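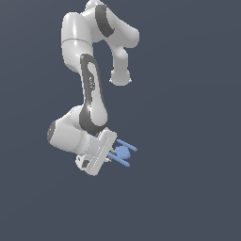 Fig. 2. White robotic arm, plain slate-gray background.

Section 2. Setting up the Nerkwood display

The quick-start card in the box says the Nerkwood is "color perfect from the first second." Treat that as advertising. Every unit we have unpacked came set too bright and too blue, and the prints made from it came back darker than anyone expected.

Before you start

Put the display where you will really use it. Moving it to another room after setup means doing most of this section again. Close the blinds and turn on the lights you normally work by. Take off the clear film, including the thin strip along the bottom edge that is easy to miss.

1. Connect the power cord first, then the video cable. Push the video plug in until it stops. It does not click, whatever the card says.

2. Switch on the display and leave it on for half an hour. The maker claims no warm-up is needed. Ye-rin Ha checked this on our first unit and found the grays still drifting well after the logo had gone.

3. Open Menu, then Picture, then Mode. Choose User. Modes named Vivid, Cinema and Smart all change the picture behind your back, and Smart does it again each time the room light changes.

4. Turn off Auto Brightness and Dynamic Contrast. These are on separate pages of the menu. Check both again after you leave the menu.

CAUTION: Do not choose Factory Reset to get out of a menu. It wipes User mode without asking.

5. Set Color Temperature to Custom and Sharpness to the middle of its range. Anything higher draws pale lines around dark edges, and people mistake these for detail.

6. Lower Brightness until a blank white page on the screen looks close to a sheet of printer paper held next to it under your work light.

7. If you own a Sadanik sensor, hang it flat against the screen and run the long test. The short test finishes sooner and reports "Excellent" for nearly everything, so we would not rely on it.

8. Save the result under a name you will recognize, and restart the computer. Open the color settings and confirm that the saved profile is the one in use. Software updates have been known to swap it.

Note: The box promises 3000 hours before the display needs setting again. We have seen no test to back that up. Repeat steps 6 to 8 whenever prints and screen stop agreeing.

Message 511 on the screen

The manual calls this a cable fault. Try another video port before you buy a cable. If the message stays, write down the firmware version and contact Faisal Afridi at the Marwat service desk.

Section checked 2019-10-26.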